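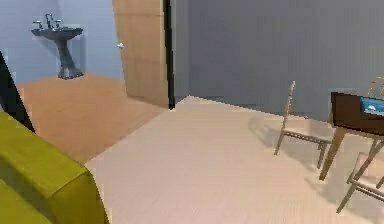

*Computer rendering: yellow-green upholstery, with pale blue walls in the room beyond.*

# Renting a furnished apartment at Dumenmont: common questions

These answers apply to all leases at Dumenmont. If you rent at Hiltwood, the deposit and parking rules are different, so please check your own lease.

## How long do I have to stay?

The shortest lease is 2 months. You can extend it by a month at a time if the apartment hasn't been promised to someone else. Ask at least three weeks before your lease ends.

## What does the rent cover?

Water, trash pickup, heat and basic internet. Electricity is billed separately, based on the meter reading at the start and end of each month. Cable TV isn't included, and we can't set it up for you.

## How much is the deposit?

$200, paid when you sign. We return it by check or bank transfer within 30 days after you move out, minus any cleaning or repairs. You'll get an itemized list if we keep any part of it.

## Do I need renters insurance?

Yes. Our policy covers the building and the furniture we own. It does not cover your clothes, computer, bicycle or anything else you bring with you. Send us proof of coverage before you pick up the keys.

## Can I swap out the furniture?

You can bring small pieces of your own – a desk chair, a bookcase, a lamp. Larger items need written permission. Our furniture has to stay in the apartment, and we don't have storage space for it. Please don't put it on the balcony or in the basement.

Sheets, blankets and towels are not supplied. Measure the mattress before you buy a fitted sheet. 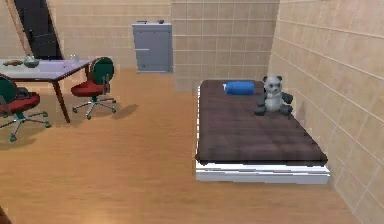

A few tenants ask for a second bed for a child. We can sometimes provide one for a flat fee, but it depends on what is in stock and on the occupancy limit for the apartment. Air mattresses are fine for visitors staying less than a week.

## Can I paint or hang pictures?

No painting. Small nails are allowed in plaster walls, but not in tile or doors. Adhesive hooks often pull the finish off when they're removed, and the repair comes out of your deposit.

## How do I report a problem?

Call extension 77 on the office line or use the form in the Vamodow tenant portal. For leaks, no heat or a gas smell, call – don't use the form. If you smell gas, leave the apartment first and call from outside.

## When is quiet time?

From 10 p.m. to 7 a.m. Laundry machines shut off at 9:30 p.m., so start your last load by 8:30.

## Where do my packages go?

Small packages go in the lockers by the mailboxes. Anything too large is held at the office for five days, then returned to the carrier. Food deliveries have to be met at the front door.

## What do I do on move-out day?

Empty the refrigerator, take out the trash and leave both sets of keys in the drop box by noon. If you want to walk through the apartment with us, book a time in the portal at least two days ahead.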